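Flarano strapped gloves for VR controllers: a review after one season on the bottle cell

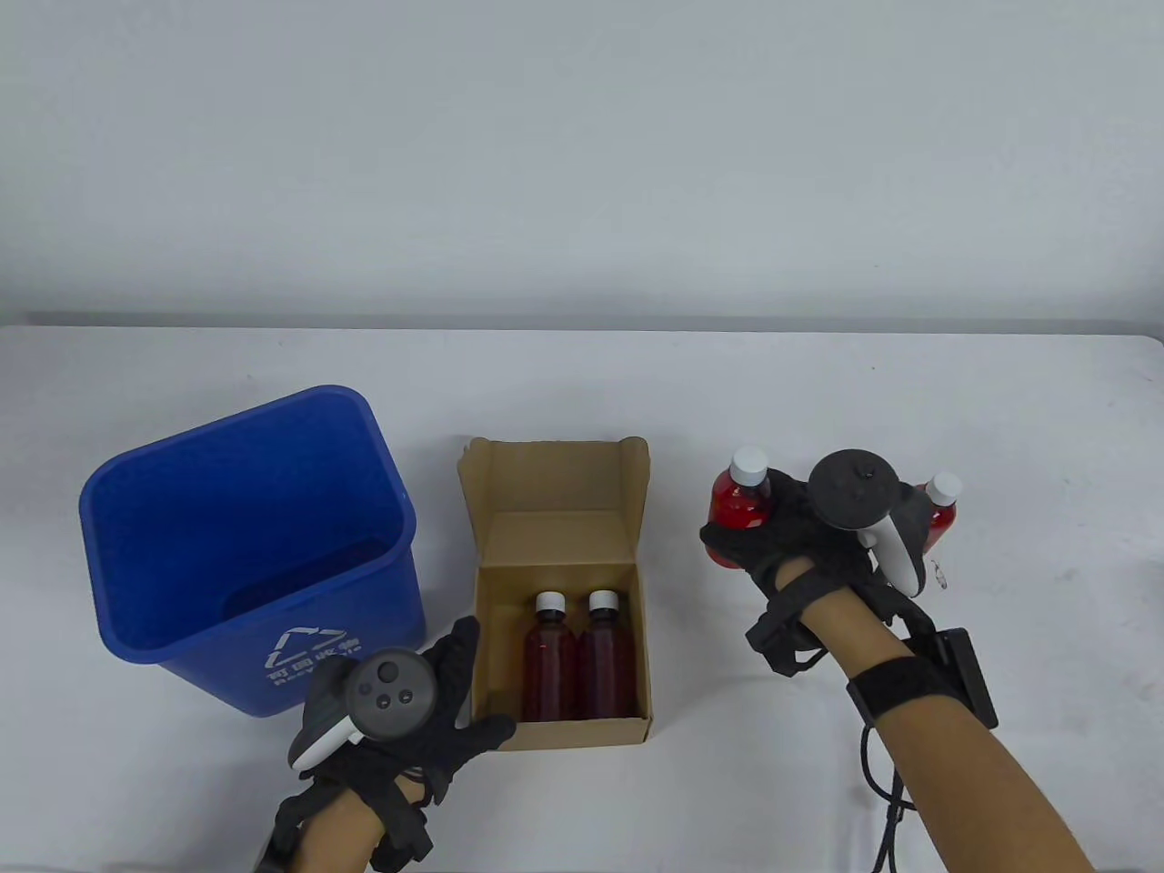
Bottle sorting at the white table, gloves and controllers on both hands.

We run one teleoperated sorting cell. An operator stands at a table, does a task with both hands, and the recordings go to the people who train the arms. I look after the hardware side: mounting, charging, cables, cleaning, and whatever comes back broken. This review covers the Flarano gloves, which hold the VR controllers on the backs of the operator's hands, and a fair amount about setting up the rest of the cell around them, as the two can't be separated.

We bought 2 pairs, one medium and one large. They replaced a set of elastic straps that Thierry Pons had sewn up himself. His straps worked for a while, but the controllers drifted toward the thumb over a shift and the recordings drifted with them.

What you get

Each glove is black fabric with strap bands across the back of the hand and another strap at the wrist. The controller sits on the back of the hand, which leaves the palm and fingers free to handle real objects. In the bag there are also spare straps and a printed card with a fitting diagram. The card is small and the diagram is hard to follow. We ended up writing our own fitting sheet and taping it inside the cabinet door.

The gloves do nothing electronic. All tracking comes from the controllers, and everything else we wear on the wrist is our own addition.

Fitting

Allow more time than you expect the first time. Colette Brunet, who does most of our recording, now gets both hands on in a couple of minutes. A new operator needs help with the second hand, as it is awkward to close a strap with a controller already mounted on the other side.

Our order is:

Wrist strap first, closed firmly but with room for a finger under it.
Controller onto the back of the hand, face outward.
Bands across the hand, the one nearest the knuckles last.
Cable routed down the forearm, with slack at the wrist.
Make a fist, open the hand, shake it once. If the controller moves, start again from the bands.

The last step catches most problems. A band that feels tight with the hand open can go loose when it closes, and the operator won't notice until halfway through a take. We also ask for bare forearms. Sleeves get under the wrist strap and push it toward the elbow.

Setting up the table

The cell is deliberately plain. White tabletop, light gray wall behind. We had a wood-colored table before, and moving to white made it easier to check a take by eye. The drawback is that every scuff shows, and the top gets wiped at the end of each session.

For the bottle task we use a blue recycling bin, a cardboard box and small capped bottles filled with red liquid. The bin goes on the left and the box in the middle. The bin has the recycling arrows and 可回收物 ("recyclables") printed on the front, and we keep the printed side toward the operator so that it is easy to see whether it has been put back the right way round after a reset.

Leave space on both sides of the box. With a controller on the back, a hand is a good deal bulkier than you remember, and the first thing our operators did was knock the box flaps with it. Folding the flaps well back fixed most of that. Thierry would like to cut them off. I prefer to keep them, as we have other tasks where the box has to be closed.

How they handle

Good, on the whole. The fingers can spread fully, and operators can hold 2 small bottles in one hand with the controller still strapped on. With the old straps that grip usually pulled the controller sideways.

Where they are weaker is reaching down into a box. The controller adds height above the knuckles, so the hand has to go in at an angle or fingertips first. In a deep, narrow container the controller meets the edge before the fingers reach the bottom. For the bottle task this is a nuisance. For anything deeper we changed the container.

The fabric has some stretch. When the gloves are new that helps with fit. After two months the medium pair had loosened enough that Colette was closing the bands at the very end of their travel. The large pair gets less use and still fits as it did.

Calibration

We run a short check at the start of each session and again after any break where the gloves come off. The operator touches marked points on the tabletop with the index finger, left hand and then right, and the software compares that with the last saved offset. Gilles Ferrand wrote the check and keeps the limits strict. With the sewn straps we were failing it several times a day. With the Flarano pair we failed it 21 times from the first session through the end of May, and most of those were down to a band that had been closed in a hurry.

Do the check after the cable is routed. We did it before for a week or so, and a cable that pulls on the wrist hardware will shift the whole assembly as soon as the arm reaches forward.

Cables and the wrist mount

This is the part I spend the most time on. There is a small black device mounted at the wrist, and a cable that runs from the wrist hardware down past the table. The glove has no channel or loop for a cable, and I think it should have one. We added a small Plisex clip to each wrist strap. It holds well, though it has to be taken off before washing.

One cable has failed so far, at the connector end, from being bent back on itself in storage. Gloves now hang on hooks with the cable dropping straight down. Before that they were kept in a drawer, and I would advise against the drawer.

If tracking drops out in the middle of a session, I go through the cable seat, then the controller battery, then the room lighting. In our room it has nearly always been the cable seat.

Cleaning and repair

The gloves get sweaty. There is no way around that with fabric worn for hours. We hand wash them in cool water with mild soap and dry them flat overnight. Controllers, clips and wrist devices come off first. Hook-and-loop surfaces collect lint, and a stiff brush clears them. I do this at the end of the week and it takes ten minutes.

A seam opened on the left medium glove where the band meets the body. Maxence Chauvin stitched it with upholstery thread and it has held. We also asked Flarano for a replacement. The reply took nine days and they sent a single glove free of charge, which I thought was fair. The new one has a heavier seam at that point, so they may have changed it.

Price

We paid 121 euros a pair through Renaud, the reseller we use for most of the cell. That is a lot for fabric and straps. Against the hours we used to lose to bad takes, I can accept it. The Asta gloves cost less, and we tried a loaned pair. They are cooler to wear, but they have a single band across the hand and the controller rocked when the operator turned the palm up. For light gestures they would probably be enough. For picking up bottles they weren't.

Would I buy them again

Yes, in the same sizes, plus a spare medium pair so that one can be drying while the other is in use. Four out of five. The missing point is for the cable routing and the fitting card.

Comment from Svyatoslav Sirko

We use the same gloves on a packing task. Check the stitching on the right hand too, ours opened in the same place. Did you try washing with the hook-and-loop closed? It stopped the lint problem for us.

Reply

Haven't tried that, will do with the next wash. Right hand seams are fine so far.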